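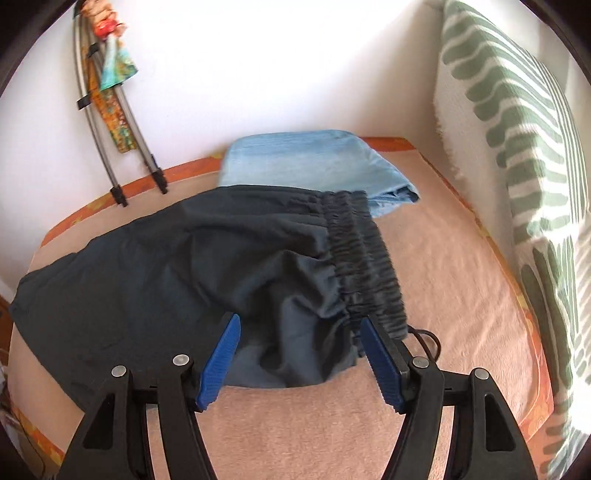
Dark garment with gathered waistband and drawstring, gripper jaws open.

Pre-purchase check, hand-held gripper, garment folding trial
Site: Lewis. Supplier: Kenonik. Checked Thursday.

1. Pads on both jaws, ridges clear. OK
2. Pivot pins, two per side, all present. OK
3. Drawstring clear of jaws. NO. Loop runs behind the right jaw. Quote says "handles all casual wear." I'd like that in writing.
4. Spare pads priced. NO. Kenonik lists 6 sets at 400 and won't say how long a set lasts.
5. Cables clear of walkway. FAIL. White cables across the floorboards, black one tangled with its plug at the end. Fix before anyone walks there with a tool in hand.

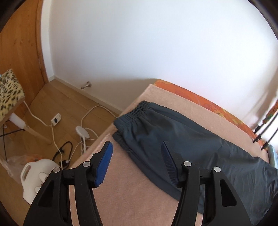
Navy shorts on bed, cables on floor at left.

6. Stool and bag out of the work area. FAIL
7. Budget line for cable covers. Missing. Put in 200.
8. Second quote. Rerura asked, no reply yet. Gavley quoted without seeing a single garment, so I give it little weight.

Result: hold the order. 2 fails, items 5 and 6. Recheck in August.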